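Search this site Search Go

Flaludholm College Student Council
Minutes of the regular meeting
Wednesday, October 30, 2019
Room 9, Jalta Hall

Chair: Seung-woo Yoon
Present: delegates from all halls except Sima Hall, which sent apologies. The dean's office was represented by the deputy registrar until the end of item 4.

The chair opened the meeting once a quorum was confirmed.

1. Minutes of the last meeting

The August minutes were approved with one correction. The motion on library hours was carried on a show of hands and should not have been recorded as unanimous.

2. Matters arising

Library hours. The library has agreed to stay open until 9 p.m. on weeknights through the end of the semester. Weekend hours are unchanged. The delegate for Goveo Hall asked that the new hours be posted at the side entrance as well as the front. The secretary will pass this on.

Bus stop lighting. No reply from the city. The chair will write again.

3. Late release of the teaching placement list

This item took up most of the meeting.

The chair reported that the placement list for final-year education students came out two weeks after the published deadline. When it was released, 65 students who had turned in their forms on time were missing from it. The deputy registrar confirmed the number. She said the forms had been received but were entered under last year's program codes, and the schools' office could not match them.

The Jalta Hall delegate said students on the list had already been given schools and start dates, and those left off were worried that only distant schools would be left. Several had signed leases in town on the understanding that they would be placed nearby. She asked whether the college would cover travel for anyone placed outside the district. The deputy registrar said she could not commit to that, but would raise it with the dean.

A delegate from Goveo Hall asked whether a late start would push back graduation. The deputy registrar said the required number of teaching days had not changed, and that students who started late would be allowed to finish during exam week if their host school agreed. Delegates asked for this in writing.

There was a long discussion about what action the council should take. One proposal was to call a class boycott for education students beginning Monday. Speakers in favor said letters had been sent last year about a similar delay and had not been answered. Speakers against said a boycott would cost students attendance marks they might need, and that the registrar's office should first be given a short deadline. The proposal for an immediate boycott was put to a vote and was lost.

Motion: That the council request a corrected placement list within 7 days, together with a written statement on graduation dates and travel costs, and that a general meeting of education students be called if the list is not released by then.

Carried. The Goveo Hall delegates asked that their abstention be noted.

Action: The chair to deliver the letter to the registrar by hand tomorrow morning. The secretary to post a copy on the hall notice boards.

4. Activity fee

The finance officer presented the first draft of the activity fee budget. Club requests came in higher than the money available, mostly because of travel to the spring debate tournament. Clubs will be asked to resubmit with travel listed on a separate line. The draft will come back to the next meeting.

The deputy registrar was asked why the fee appears under "other charges" on the student bill. She said it was a limit of the billing software and a separate line had been requested.

5. Hall elections

Sima Hall has had 2 vacant seats since the start of the semester. Nomination forms are at the hall office. A candidate needs signatures from residents of the hall only; forms with signatures from other halls will be sent back. The election officer asked that posters be kept off painted doors.

6. Other business

The Jalta Hall laundry room is still closed on Sundays. The delegate will speak to the housing office and report back.

A request to move council meetings to an earlier hour was discussed. Evening lab sections make this hard for science students. No change was made.

7. Next meeting

Same room and time, date to be confirmed by the secretary once the registrar has replied. The agenda closes two days beforehand.

The chair closed the meeting.

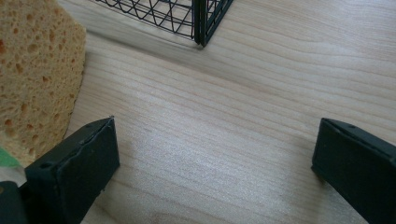

Do students who were left off the placement list need to send in their forms again?

The registrar's office already has the forms, so no new form is needed. Students should check the corrected list when it is posted and tell their hall delegate if their name is still missing.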